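Last updated: 1 Jun 2020

Ticket 305 – Staltach hand kit, grip drops out partway through stacking
Status: open, waiting on Kekden
Kit: Staltach two-arm bench set, on trial from Tenusard since March

Problem as first logged. Right hand closes on a block, holds, then the controller throws "grip lost" and the fingers relax. Not every time. Did a run of 30 picks and got 5 drops, all on the right. Left hand fine on the same program.

Tried so far:
- power cycle, both arms. No change
- reloaded the default hand profile. No change
- swapped the USB lead. No change, put the old one back
- grip force up from 500 to 700 in the settings page. Fewer drops but the motor gets noisy, don't like it

Kekden support asked us to go over the fingertip pads and screws before they'd look at the logs. Fair enough. Manual says pads must sit flush and no screw proud of the plate, but gives no torque figure anywhere. Asked for one, still waiting.

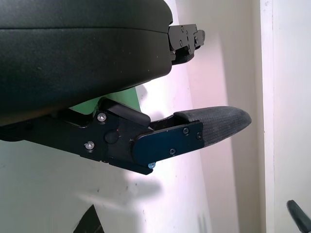 Went round with the small driver anyway, nothing turned more than a hair. Wiped the pads with a dry cloth as per the manual. Reran the pick test straight after, same fault on the fourth pick, so wiping isnt the fix.

Next reply from Kekden – try the demo stack at quarter speed, with the log level on full. The log setting is buried under Tools > Service > Advanced and goes back to normal every time you restart, worth knowing if you're doing this twice. We lost a whole log that way.

Ran it with the stock blocks that come in the box, no home-made parts, so they can't blame those.
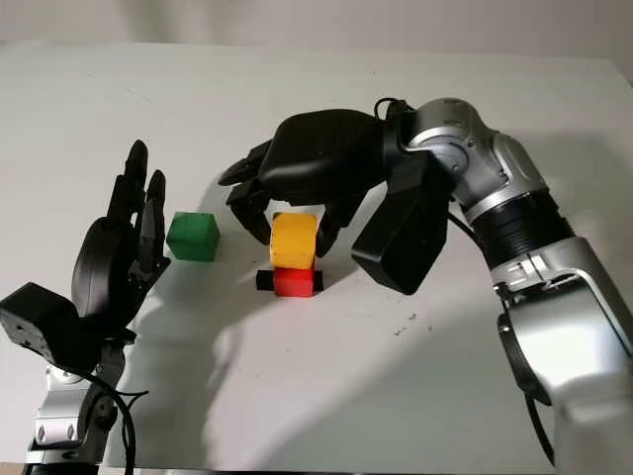 Slow-speed stack test, right hand over the yellow cube.

Log is nearly 40 MB so won't go through the ticket form, sent by the upload link instead. Please confirm recieved.

Questions for Kekden:
Is "grip lost" triggered by finger position or by motor current? Manual says one thing on the fault page and another in the settings chapter.
Can we have the newer hand firmware without moving the arms up as well?
If it's the hand, do we post it back to you or to Tenusard?

Trial review is on hold till this is sorted. Force back down to 500 for now, leaving the ticket open.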